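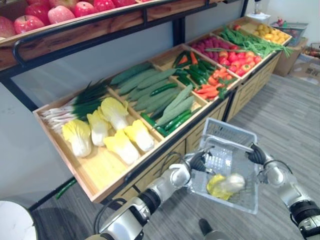 Apples on the upper tray, green onions below.

Part-Time Produce and Front-of-Store Clerk, Flesmont Market

Flesmont Market is looking for one person who can tell parsley from cilantro without tasting it in front of customers. The job is 29 hours a week, spread over five days, and starts in October. We are a small grocery on the Trenell road, between the tire place and the other tire place.

What the job is

Mostly it is vegetables. They arrive at 6 in the morning, they need to be looked over, trimmed and put out, and by late afternoon the good ones have gone home with other people. You then deal with the rest. Anything past its best goes to the soup shelf at half price, and anything past that goes to Luuk Kuipers, who has pigs.

The remaining hours are at the front of the store. You will bag, answer the phone, bring in carts from the lot and explain to the same gentleman every week that we don't sell stamps. We stopped selling stamps before most of the current staff was hired. He is very nice about it.

You will also make signs. We have had trouble with signs. Last summer we advertised "Local Bananas" for two days and received letters.

What we'd like from you

You should be able to lift a full crate of potatoes and be on your feet most of a shift. You should be able to make change when the register freezes, and it will. Early mornings should be something you can do, even if you don't care to discuss them at the time.

Grocery experience is useful but we will train the right person. A food handler's card is required within your first month, and we pay for the class. If you have worked in a restaurant kitchen you will find us restful. If you have worked in an office you may be surprised how few of our problems can be fixed by a meeting, though we do hold one on the first Tuesday of the month and there are rolls.

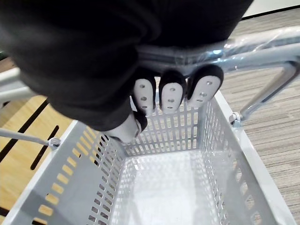

By Corina Mösli, Store Manager
Flesmont Market

A few words from me, as I'm the one you'd be working for. I started here as a cashier and meant to stay through one winter. The pay then was poor and the break room had a single chair. The pay is better now, and we are up to 3 chairs.

I run the schedule two weeks ahead and I don't change it without asking you first. If you need a day off for a wedding, a dentist or a bad back, tell me early and you will probably get it. If you tell me at five in the morning by text message, you will probably still get it, but I'll remember.

Heidrun Wieser buys the produce and will show you how she wants it stacked. She has views on radishes. I would let her finish.

Pay and the rest

Pay is set by experience and we will give you the number before the interview, so that neither of us has to put on a nice shirt for nothing. There is paid sick time from day one, a staff discount on everything but lottery tickets, and a weekly bag of whatever Heidrun over-ordered. Expect squash.

Sunday shifts rotate. The store closes at 6 every evening, including the ones when somebody is rattling the door.

How to apply

Bring a resume to the front desk and ask for Shiela Tagle, or leave it in the box marked "Hiring." Please don't use the box marked "Suggestions," which is opened less often. A single page is plenty. Include two people we can call, at least one of whom isn't your mother.

Applications close 26th July. We will call everyone who applies, whichever way it goes.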